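Flumness 飲食店メニュー表記データセット データカード

概要

Flumness は、飲食店のメニューに現れる料理名、提供形態、調理法の表記を正規化するための日本語テキストデータセットである。対象は海沿いの町にある魚介料理店、食堂、居酒屋で、店舗情報サイト Fornau に掲載されたメニュー文を元にしている。初版の公開は2023年1月。

収録内容

1行が1品目に対応する。文字コードは UTF-8、改行は LF、区切りはタブ。ヘッダ行あり。

item_id:品目の識別子。版をまたいで変わらない。
raw_name:掲載時の表記。前後の空白のみ除去。
norm_name:正規化後の料理名。
method:調理法。生、蒸し、焼き、揚げ、煮、和え、不明の7値。
serving:提供形態。単品、盛り合わせ、定食など。該当しない場合は空文字。
area:地域コード。市町村より細かい区分は持たない。

価格は含まない。税込・税別の混在を解消できなかったため、初版の準備段階で列ごと削除した。

正規化の方針

「生がき」「生牡蠣」「生カキ」は norm_name では「生牡蠣」に統一する。産地名は料理名の一部とみなせる場合に限り残す。「本日の」「店長おすすめ」などの修飾は削除する。「二種盛り」のように数を含む表記は、数を落として serving を「盛り合わせ」とする。

「炙り」は method では「焼き」に含める。「酒蒸し」は「蒸し」、「なめろう」は「和え」とする。判断が分かれた品目は作業者3名の多数決で決め、一致しなかったものは method を「不明」とした。

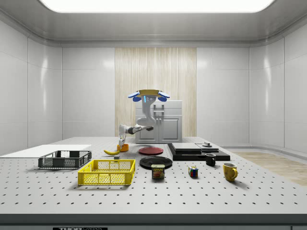
分割

train、dev、test の3ファイルに分けてある。分割は店舗単位で行い、同一店舗の品目が複数の分割に入ることはない。系列店は本店と同じ分割に置いた。area は21区分で、test には全区分が少なくとも1店舗ずつ含まれる。

読み込み

同梱の Zuccaro は、本データセット用の読み込みと検証を行う小さなコマンドである。Python 3.8 以降で動作する。

zuccaro check data/train.tsv
zuccaro stats data/train.tsv --by area

check は列数、識別子の重複、method の値域を調べ、違反があれば行番号を標準エラーに出力する。終了コードは正常時0、違反時1。stats は品目数と method の分布を出力する。Windows ではタブ文字がエディタの設定で空白に置換されることがあり、その場合は check が全行で列数エラーを返す。

既知の問題

地域による呼び名の差は十分に吸収できていない。同じ貝に複数の norm_name が付いている例があり、確認済みのものは aliases.tsv に13組を収録した。英語併記のメニューでは、raw_name に英語部分が残っている行がある。季節の偏りもある。収集は8月に集中しており、鍋物や冬の貝類は実際の提供状況より少ない。

「盛り合わせ」の内訳は掲載文に書かれている場合でも展開していない。個々の魚種を数える用途には使えない。

想定する用途と対象外の用途

メニュー検索の表記ゆれ対策、料理名抽出の評価、調理法の分類を想定している。アレルギー物質の判定には使用しないこと。原材料の情報を持たず、norm_name から推定した結果も保証しない。店舗の順位付けや評判分析に使える情報も含まない。

更新

誤りの修正は小数点以下の版番号を上げて公開する。列の追加または削除がある場合は整数部を上げる。次版では Vastometti の魚介名辞書との対応表を追加する予定で、対応の付かない norm_name は空欄のまま残す。

ライセンスと連絡

正規化結果と付属文書は CC BY 4.0 で提供する。raw_name は Fornau の利用条件に従う。掲載の取り下げを希望する店舗は、リポジトリの課題欄に該当する item_id を記載のこと。該当行は次の修正版で削除し、識別子は欠番とする。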